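Arm packs the bags now, what happens to the packers' hours?
Posted by Unathi Ndlovu in Work and Workplace

I'm on the packing line at a gift company, 4 of us per shift. In July they put in an arm from Rizzi for the tote orders. It does the canvas bags with the green handles, mostly fruit pieces going in, and we do everything else.

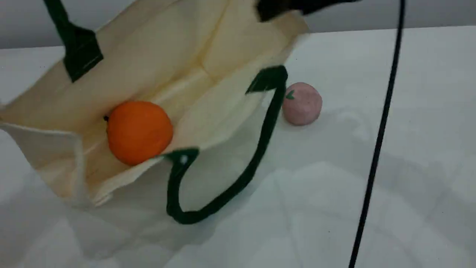
My manager says no jobs are going, but my sheet now says "station attendant" where it used to say "packer." Same pay so far. We used to get a bonus over 124 bags a shift and I can't find anything about whether it still applies. Has anyone been through this? What should I ask for?

Gert Swanepoel
Get it in writing. That's all I'd say.

Adwoa Amoah
We went through this at Jestorgate two years ago. The title change matters more than you'd think, so ask for the new job description and compare it line by line with the old one. What I'd bring up:

The bonus. Ours was tied to bags packed by hand, and once the arm took the easy orders we were left with the slow ones and couldn't reach the number. It took us months to get the target changed.

Who deals with stoppages. Soft bags are awkward for a gripper. If you're the one straightening handles and restarting it, that's a task with training attached, and it should be on your sheet.

Bag setup. Ask who lays the bags out at the start of a run and whether that time is counted. Ours wasn't at first. 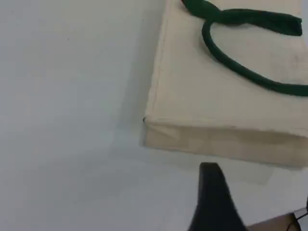 Breaks. The arm doesn't stop for lunch. We had to get cover written into the rota, 20 minutes per person, because people were eating next to the station.

On jobs, ours did keep everyone, but two people who left weren't replaced. So ask about that separately from layoffs.

Adom Dogbe
My cousin's place got one and they all ended up in the returns department. Not sure if that helps. Is the Rizzi the one with the touch screen? We're looking at Akov.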